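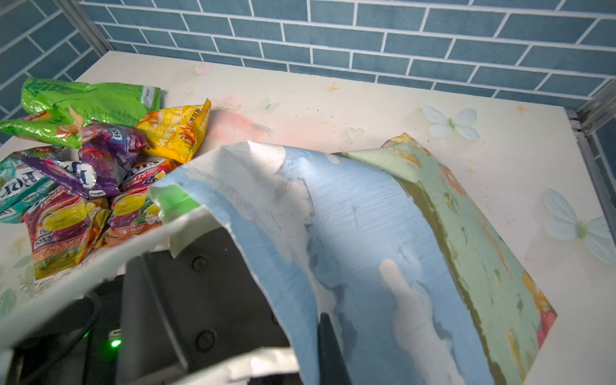 The woman at Dadance told Nia Kneath that the paper would change how the room felt. Nia had heard that about candles, and about a rug, and once about a lamp that cost 300 dollars and hummed.

"Changes it to what?" she asked.

"Calmer," the woman said. "It's the roses."

Nia paid 19 dollars for a roll and carried it the length of Brandwood under her arm. Her mother had died in that house with brown walls and had seemed calm enough. But her brother wanted to sell, and her brother had read somewhere that buyers decided in the first 12 seconds. He read a lot of things somewhere. 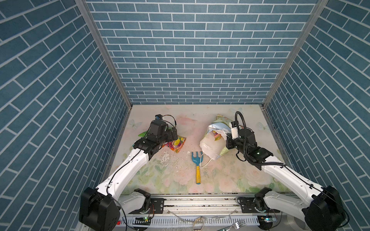

Roses and butterflies underfoot, blue brick all around.

She did the back bedroom first. The paste smelled like oatmeal. By four o'clock one wall was up, a little crooked near the window, and she sat on the bed frame and waited to feel something.

Her brother called. "Well?"

"It's a wall."

"Is it nicer, though?"

She looked at the crooked place. Under it, in pencil, were the marks where their mother had measured them both, every March, until he turned mean about it and wouldn't stand still. She had papered over his and stopped just short of her own.

"I'd say it's the same room," Nia said, and went to find the scraper.

Comments (3)

Dafis: Nobody sells a house with one roll of paper. Liked the scraper.

tradum80: So does she take it down or not??

Marsh Hen: I read it as she takes it down. My sister would say she doesn't.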